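Erkell Rope-Handle Paper Gift Bags

If you've ever had a ribbon handle give up halfway to the car, you'll know why we went with rope on these. It's twisted, it has a bit of fuzz to it, and it sits nicely in the hand even when the bag is fuller than it ought to be (we're all guilty of that at Christmas!). The inside is left a pale cream, so whatever colour you choose for the rest, your tissue paper still gets its moment.
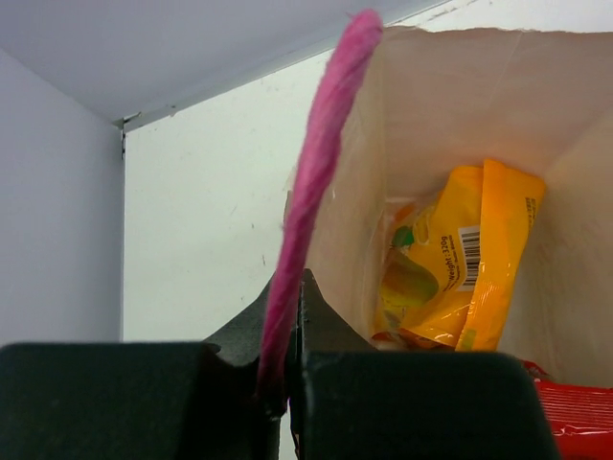

We fill ours with snacks, mostly, for school fairs and thank-you gifts, and a medium bag holds almost 600 grams of bits and pieces quite happily. They come folded flat in packs of 3, or in cartons of 300 if you're looking after a whole event and would like to get it sorted in one go.

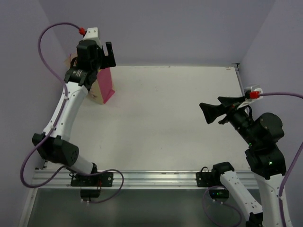
Colour is the question we're asked most often, and we do understand, as matching party things can take up an entire afternoon. Our favourite is still the bright pink, the sort that catches your eye even on something small at the back corner of a pale table, and it's lovely beside plain cardboard too. The Nakar range has softer shades if that's a bit much for you. Orders over 2000 bags are packed to request, so please do get in touch first.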